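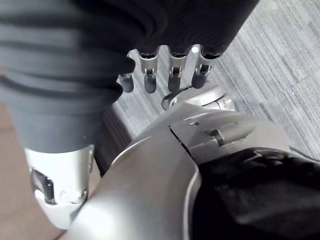
Setting a fallback carrier on a Vindel router

These steps apply to firmware 2000 and later. You will need admin access and an active SIM from a second carrier.

1. Power off the router and insert the second SIM in slot B.
2. Power on, log in and open Network > Failover.
3. Set Primary to slot A and Fallback to slot B.
4. Enter the fallback carrier's APN. It is case-sensitive.
5. Set the probe interval to 14 seconds — shorter values use up data on a metered plan.
6. Save, then disable slot A to test. The status line should read "Fallback active".
7. Re-enable slot A.

If code 457 is displayed, the APN was rejected. Check its spelling and repeat step 4.

Updated 29/03/2024, Obaidul Begum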